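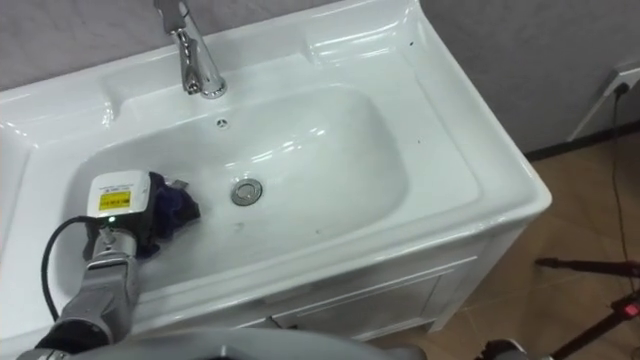
Photo: Plovinus

Myung-ja Yook has cleaned hotel bathrooms, trained other people to clean hotel bathrooms, and for the past several years bought the supplies, machines and contract labor for a group of mid-priced hotels with 573 rooms between them. She gets invited to a lot of open days. "They feed you well," she says. "You come home with a tote bag."

The one she went to on a Wednesday in September was put on by Plovinus, a company that wants to rent cleaning robots to hotels and care homes. I had asked to tag along, and afterward we sat in her car in the parking lot with the heat running while she went through her notes, which were written on the back of the schedule.

The demonstration was a washbasin. The robot, which the company calls Avidow, was to wipe out the bowl with a cloth held in its gripper. There was a talk first, with slides, and then the guests were let through to the demo room in two groups. Yook was in the second.

"I liked that they picked a sink," she says. "A sink is a real job. You've got the curve of the bowl, you've got the stopper, you've got that overflow hole that everyone forgets. If they'd shown me a robot folding a towel into a swan I'd have left."

So was she impressed? She makes a face at the windshield.

"It wiped. I'll give them that, it put the cloth in the bowl and it wiped. But look at how it holds the thing. It's all bunched up. When I train somebody, the first hour is how you fold a cloth. You fold it so you have a flat face, and when that face is dirty you turn it over. With a wad like that you're using the same bit of cloth the whole way around and you don't know which bit."

She had asked about this during the questions. The answer, as she wrote it down, was that cloth handling was "on the roadmap."

Her next question was about the faucet. In her view the faucet is the part of a bathroom that guests judge, more than the bowl, more than the mirror. "Chrome shows everything. A guest walks in, puts the light on, and if there's a water spot on the chrome, the room is dirty. You could have scrubbed the floor with a toothbrush." The robot did not touch the faucet while her group was in the room. She was told it could. She wrote that down too, with a question mark after it.

Plovinus gives a figure of 271 seconds for its sink routine, which was on one of the slides. Yook did not argue with the number. She wanted to know what was in it. Did it include getting through the bathroom door? Rinsing the cloth, or swapping it for a clean one? Moving the guest's toothbrush and contact lens case and the little bottles to one side and then putting them back?

"That counter was bare," she says. "I have never in my life walked into a stayover room with a bare counter. People bring everything they own. There's a curling iron, and it's still plugged in."

According to Yook, the presenter took this in good humor and said that personal items would be handled in a later version, and that hotels might like to begin with checkout rooms. She thought that was a fair answer and also a convenient one. Checkout rooms are the ones where the housekeeper is in the most hurry, and where a machine standing in the bathroom doorway would be most in the way.

I asked whether the safety side worried her. Less than she expected, she said. The arm moved slowly and the staff seemed careful. What bothered her was the room. The demo area had a wide open floor beside the vanity, big flat tiles and space to walk around. Most of her bathrooms have the toilet where that open floor was.

"I'm going to measure my smallest one tonight and send it to them. I'd love to see their faces. Maybe it fits! I'd be happy to be wrong. But I asked how wide the base was and I got a sentence with the word 'footprint' in it and no number."

She has been through this before. At a former job she signed a contract with a firm called Flirel for 20 corridor vacuums that were meant to run overnight on their own. They did run, she says, until they met a rug with a fringe. For most of the contract a night porter walked behind them. "So I was paying for the vacuums and I was paying for the porter, and the porter had a perfectly good vacuum in the closet."

That history may make her a hard audience, and she admits it. She also says that people in her trade are usually asked too late, once the general manager has seen a video and fallen in love. She counts it in Plovinus's favor that they invited housekeeping at all. There were owners in the room, and a man from Sadeghi, the linen supplier, who asked whether the robot needed special cloths. (It was using a dark one. Yook would have preferred white, "so you can see what you've picked up.")

What would change her mind? She wants a week in one of her own hotels, with rooms chosen by her, and with the company's engineers out of the building. She wants to see hair. "Hair is the whole job in a bathroom. Wet hair on a white sink. You wipe it and it just moves over to the other side. I didn't see a hair all morning."

And she wants a price per room. The brochure talks about a monthly fee but gives no amount, and when she asked she was offered a call with the sales team. The lease on offer would run 21 months.

"I'd take the call," she says, folding the schedule into her bag. "I'd ask about the faucet again."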